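# Notas para a fala: o caldo da casa, da panela ao prato

Falar devagar no início. Há gente que só chega depois do café.

**Abertura (sem slides)**

Cumprimentar. Agradecer ao Velimir Nikolaidis pelo convite e à Ghazal Kiani, que reviu as receitas da folha distribuída. Dizer logo que a conversa é sobre caldo de legumes e que quem veio pelo pão fica para a sessão da tarde.

Pergunta à sala: quem deita fora as cascas de cebola? Esperar pelas mãos.

Contar o caso da Rekisia. Quando comecei lá, fazíamos o caldo com legumes inteiros comprados de propósito. O Todor Berisha pesou as aparas durante uma semana e chegou a 741 gramas por turno, só de cenoura e alho-francês. Na Monday... (corrigir no slide: segunda-feira) seguinte já havia uma caixa no frio para as guardar.

**O que entra e o que não entra**

- Cebola com casca, lavada. Dá cor.
- Verde do alho-francês, bem passado por água.
- Cenoura, aipo, talos de salsa, pés de cogumelo.
- Couve e brócolos ficam de fora. Amargam e cheiram.
- Beterraba só se o prato for de beterraba.
- Batata turva o caldo. Para sopa grossa não faz mal.

Se perguntarem pelo tomate: um, maduro, partido ao meio. Mais do que isso domina tudo.

**Tostar antes de ferver**

Proporção da folha: 300 gramas de cebola, 200 de cenoura, 200 de aipo, para dois litros de água. A cebola vai cortada ao meio, face para baixo, numa frigideira seca e bem quente. Não mexer. O erro habitual é virar cedo demais, com a cebola ainda amarela. 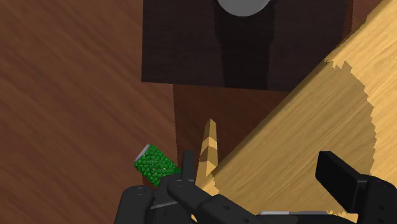
A cor do caldo decide-se nesta fase e depois já não há muito a fazer. Com a cebola crua fica cor de palha, o que serve para um risoto de limão e para pouco mais. Para a sopa de cebola ou para um molho, quero um castanho-avermelhado como o da madeira grande à esquerda, com a mesma variação entre faixas mais claras e mais fundas quando se inclina a concha. O bloco do lado, quase chocolate, já é demasiado: a essa cor corresponde cebola queimada, e o amargo não sai com açúcar nem com sal. Repetir isto, é a pergunta que aparece sempre no fim.

**Fervura**

Água fria, lume médio até levantar, depois no mínimo. Quase 50 minutos. O Declan Dawber defende duas horas; discordo, os legumes desfazem-se e o caldo fica com gosto a papas. Se ele estiver na sala, dar-lhe a palavra, mas curta.

Sal só no fim, no prato em que o caldo vai ser usado. Quem salga a panela e depois reduz fica com salmoura.

Coar sem espremer. Usar pano se for para consomé, passador normal para o resto.

**Guardar**

Arrefecer depressa, com a panela dentro de água com gelo. Três dias no frigorífico. No congelador, em caixas baixas, que descongelam melhor. Escrever a data na tampa.

Na cozinha de Gultenau congelam em formas de gelo, já reduzido. Bom para molhos, pouco prático para sopa.

**Prova**

Pedir ao Vasilis Mladenović para distribuir os copos: primeiro o claro, depois o tostado. Deixar provar em silêncio antes de explicar a diferença. Ter água e pão à mão.

**Perguntas**

Panela de pressão: sim, 20 minutos, sem os cogumelos, que se juntam depois. Aparas congeladas: sim, direto do congelador para a panela, mas essas não tostam bem. Cubos: não entrar nessa discussão.

Lembrar que a folha das receitas está na mesa da entrada e que os copos voltam para o tabuleiro.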